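Trokum Packing Cell

The Trokum cell is an automated packing station used at the Dunmore plant of Fliteck, a maker of office and art supplies. It picks up single items such as markers and pens and sets them into retail trays. The cell went into regular use in August 2023 and took over most of the work once done by hand on the plant's second packing line.

Background

Before the change, packers at Dunmore filled trays from open bins. An experienced packer was expected to fill 115 trays in a shift. Sore wrists were a common complaint, and the line was hard to staff at night. Fliteck first looked at a fixed sorting machine, but the product mix changed too often for one to be practical.

Operation

The cell uses a two-finger gripper on a jointed arm. The fingers open wide, close on the item and hold it by friction. New products are first tried in computer simulation, where the shape of the item and the surface behind it can be changed freely. Backgrounds in these trials are varied on purpose and often look nothing like a factory, so that the control software learns to ignore them.

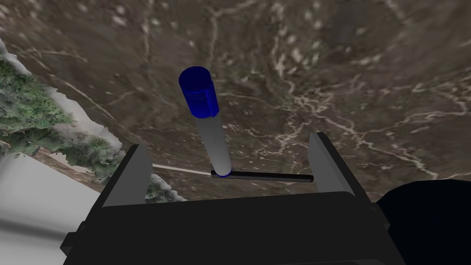 A product moves to the floor only after 478 simulated picks in a row without a drop. The software for this step, Trostutier, runs on an ordinary office computer and is used by the operators themselves. Setting up a new item usually takes one shift — longer if the item has a loose cap or an uneven barrel.

Effects on staff

No packers were laid off when the cell opened, but open positions on the line were left unfilled. Former packers were offered training as cell operators, at a higher hourly rate. Operators clear jams, load trays and decide when a failed item should go back to simulation.

Opinion among employees has been mixed. Operators report less strain and more say over the pace of work. Others have said that the job is lonelier, as each cell needs 2 people per shift where the old line had a full crew. Break times, once shared, are now staggered.

Output

The cell's highest recorded output is 3895 trays in one week. Hand packing continues at Dunmore for gift sets and short runs.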